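Ticket: produce sorting cell, two-arm bench
Site: Ullwood
Project: Kashyap
Category: Grasping / soft items
Priority: Medium
Status: Open, workaround in place

Summary
The bench is meant to clear a table of groceries into a basket, the way a person would after the shopping comes home. Single items are fine. Bunches on stems are not. The left arm gets hold of a bunch, the right arm comes in to help, and the job stalls at the handover.

Steps to reproduce
1. Load the Mallix task list, version 6.
2. Put one bunch of small round fruit in the middle of the table, stems down.
3. Start the "put away" job with both arms enabled.

Expected: bunch ends up in the basket.
Actual: both arms hold position over the table until the 300 second timeout.

Log
Morning. Ran the job 11 times with the bunch. It reached the basket in 6. The rest timed out with the two grippers close together. No fault codes and no motor over-temperature.

Midday. Checked the obvious things. Cable clips are tight, base bolts are tight. Recalibrated both wrists and got the same behaviour.
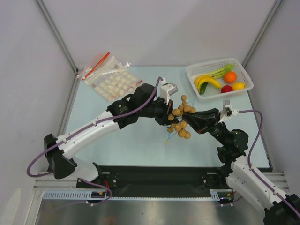
Left gripper closed on the upper part of the bunch, right gripper just beside it. Basket at back right.

Afternoon. Swapped to the Cutness grip profile, which lowers the closing force from the default. The fruit stays on the stems better but the stall is unchanged, so force is not the cause. My guess is the planner treats the bunch as one solid shape. When the stems swing, the shape no longer matches and the second arm waits for a match that doesn't come.

Late afternoon. Disabled the right arm and ran the left on its own. Slower, and it sometimes drops the bunch short of the basket, but it finishes. Timeout raised to 400 seconds to allow for this.

Workaround
Left arm only for anything on a stem. Two-arm mode is still OK for single pieces.

Note for whoever is writing this up for the home trial
Please don't list "puts away groceries" as done. Loose fruit, yes. Grapes and the like still need a person standing by - and a person would have the whole lot in the basket before the first grasp is planned. I'd call it partly working and leave it there.

Next
- Ask Mallix support whether the shape match can be loosened for hanging items.
- Repeat the test with flat bagged goods, which we haven't tried in two-arm mode.
- Keep this ticket open until both are back.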